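Wash After Wash: How Long Does a Printed Slogan Last?
Project report, Textiles and Small Business module

Why we picked this

Our group runs the merch table for the student radio station, so we handle a lot of printed shirts. Two years ago the station ordered a big batch for the August welcome fair, and by the end of the winter half of the slogans had cracked. We wanted to know if that was bad luck, bad ink or just how people do laundry. It turned into the most fun any of us have had with a washing machine!

What we bought

We ordered plain cotton shirts from Ristar and had them printed with the same one-line slogan in two ways: screen print and heat transfer. Proltovov did the screen printing, and Mendier supplied the transfers, which we pressed ourselves in the design workshop. Every shirt was the same shade of navy, with white lettering across the chest. We chose white on dark on purpose, as cracks show up so much faster that way.

The total came to just under 400 dollars, including shipping and one replacement shirt (we scorched the first one – lesson learned, check the dial before you press).

How we washed them

Half the shirts went through a warm cycle and a tumble dryer. The other half were washed cold, inside out, and hung on a rack. After every second wash we laid each shirt flat under the same lamp and scored the lettering from zero to five for cracking, peeling and fading. Two of us scored separately and then compared notes. We disagreed more than we expected in the early rounds, mostly over what counts as "faded," so we wrote a short guide with sample swatches and rescored the first batch. After that our numbers lined up much better. 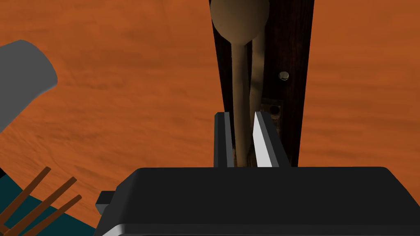
What we found

The heat transfers looked amazing on day one. The edges were crisp and the white was really bright, brighter than the screen print. But in the warm wash group they started to lift at the corners of the letters early on, and the tumble dryer seemed to speed that up. The screen prints went softer and a little grayer, but the words stayed readable right through to the end.

Cold washing made a bigger difference than the print method did, and that surprised all of us. A transfer shirt washed cold and hung up scored better at the finish than a screen print that had been through the dryer every time.

What buyers told us

We also ran a survey at the merch table and got 54 replies. Most people said they tumble dry everything together. Hardly anyone reads the care label, and several asked us what "inside out" was supposed to do. We loved this part of the project, and next time we would start with it.

What we would change

More shirts per group, for sure. Our samples were small, and one badly pressed transfer could pull a whole average down. We would also like to try the thicker Voß cotton to see if the fabric matters as much as the ink. For the next station order we are recommending screen print, with the washing advice printed inside the collar where people might see it.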